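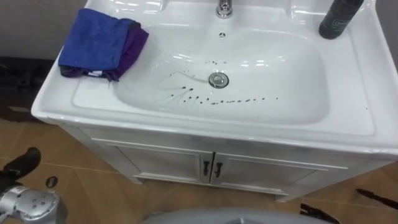
*Test sink, dark spots in the bowl, cloths on the left side of the rim.*

# How to find out if a robot can clean your bathroom sink

Wiping a sink is a two-minute job for a person. For a two-armed robot it is still a hard one, and demo videos are a poor way to judge it. The steps below are the ones we use at Drinberg when someone wants to know if a machine is ready for bathroom work. You can run them on any robot with a gripper and a head camera. You need one sink, two cloths and most of an afternoon.

## What you need

- A white sink with a stopper and a faucet, fitted on a normal cabinet
- Two microfiber cloths in different colors
- Something dark that dries on and wipes off. Cold coffee thickened with a little cocoa works well.
- A bottle to leave on the rim
- A score sheet and a pencil

## 1. Make the mess

Flick the mix into the bowl with an old toothbrush. You want small specks, some longer streaks, and at least one mark close to the drain. Then drag a finger through one patch to leave a faint smear. Specks are easy to see on white. The smear is the part most robots miss, so don't skip it.

Let the mess dry for the same length of time before every run.

## 2. Set out the cloths

Fold both cloths and stack them on the rim, one on top of the other. The robot has to take the top one only. Early on, this step failed more than any other in our tests. Grippers pinch too deep and come away with the whole stack, or pinch too shallow and come away with nothing.

If you want a fair test, don't hang the cloth on a hook or stand it up in a peak. People leave cloths in a pile.

## 3. Leave the clutter alone

Put the bottle in a back corner of the rim and leave it there. A robot that needs a bare sink is asking you to do half the chore first. Write down every time an arm touches the bottle or the faucet, even lightly.

## 4. Run it and stay back

Start the robot facing the cabinet and give one instruction: "Clean the sink." No coaching. Alcides Tamayo, who wrote our score sheet, stops a run for only two reasons: an arm pushes hard on the faucet, or 7 minutes have passed.

## 5. Score the bowl

Give one point for each of these, for a total of 6:

1. Picked up one cloth
2. Wiped the flat floor of the bowl
3. Wiped close around the stopper
4. Removed the smear
5. Left the bottle and faucet where they were
6. Put the cloth back down on the rim

Look from low down as well as from above. Overhead lights make bright patches on a glossy sink, and a streak can hide in one. This fools cameras too. If the robot keeps leaving the same spot, turn off a light and run it again before you blame the arm.

## What to expect

The Skasar software scored 2 on its first runs in June. It now gets the open part of the bowl clean nearly every time, and it loses points in the same places: around the stopper, and on the slope toward the back. The stopper sits a little proud of the bowl, so the cloth bunches up against it and rides over the marks. A person would use a fingertip there. A wide gripper finger can't do that yet.

Helmut Sperling has run the test 97 times and still wipes the sink himself when the visitors are gone. His view is that sinks will be ready before toilets and well after tabletops. I think the cloth is a bigger problem than the sink. Rinsing and wringing it out isn't on the sheet at all, and a cleaning job needs both.

## Clean up between runs

Rinse the bowl, dry it, and swap in fresh cloths. A damp cloth from the last run lifts dried coffee much more easily and will give you a score you can't repeat.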